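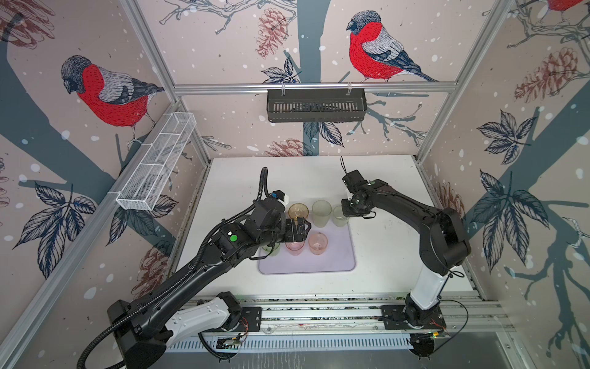

Walter wrote in after last month's item on kitchen clutter to say that coloured plastic cups are the only sensible thing to own if you have people round in the garden, that glass is for show-offs, and that I ought to try a set before being rude about them again.

Fair enough. I have now lived with plastic cups for 30 days and I remain unconvinced, though less so than I was.

The argument for them is always the same. Everyone gets their own colour, so everyone keeps their own cup, so you wash fewer. It sounds lovely. In my house it lasted until the first refill. Orange and peach are perfectly easy to tell apart when they stand side by side on a table in daylight. Pick one up on its own at nine in the evening and you will have an argument. The same goes for pale green and that yellowish green which seems to turn up in every translucent set going. My sister-in-law drank out of three different cups in one afternoon and swore blind that all of them were hers.

Pink was fine. Everybody knew which was the pink one, and the children fought over it.

Then there is the storing. The shop will tell you they stack, and so they do, but 6 of mine in a stack had to be twisted apart, and two needed a bowl of warm water before they would budge. I've gone back to standing them out separately at the back of the worktop on a mat. The mat I do recommend. It cost me 2 pounds at the Munteanu stall, it wipes clean, and it gives the cups somewhere to live so they don't creep along the surface and end up behind the kettle. I can't say the same of the folding cup rack from Dosteck, which takes up more room than the cups and fell over whenever I shut the drawer.

As for washing up, go easy. See-through plastic shows everything. I used the rough side of the sponge on one of mine in the first week and it has looked foggy ever since - and no, bicarb did not bring it back, whatever you may have read. A soft cloth and ordinary washing-up liquid did as well as anything.

So, Walter, they can stay for the garden. They bounce on the patio, I'll give you that. I still want a proper glass indoors, and I still don't believe anybody has ever washed fewer cups by owning more of them.

Next month: tea towels, and whether the ones from Nukutitz are worth 7 pounds each. I have my doubts.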